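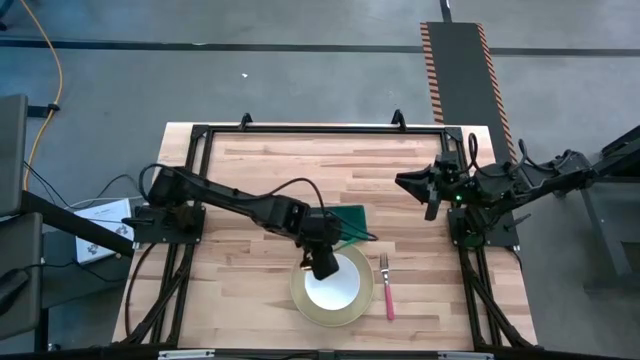
The open day at Trokley's Arkham workshop was meant to wrap up at four, but when I finally cornered the lead engineer there were still families three deep at the rail, and she was grinning like it was Christmas.

"We printed 785 programs and ran out before lunch," she told me. "I'd have been happy with half that!"

The big draw was Hailu, the two-armed setup that's been learning to lay a table. I asked why they'd picked a job most of us learned at age five (and some of us still do badly).

"Plates are hard," she said. "You've got a rim, it's smooth, it slides if you push it wrong. Then a fork is a completely different shape, and cloth is different again. A napkin never sits the same way twice. I love napkins. My colleagues are pretty sick of them."

Her team has recorded 2,106 practice runs since May, each one guided by a person, and she reckons she has watched nearly all of them back. Does it get dull?

"Never! You start noticing little things, like how people slow down just before they touch something. I do it at home now. I catch myself setting out the cutlery at half speed."

The kids wanted to know if it could do the washing up. Not yet, she told them, and got a groan from the whole front row. One boy asked what happens when it drops something, and she told him they pick it up and go again.

Next on the list is a full setting for two, glasses included. She's nervous about the glasses.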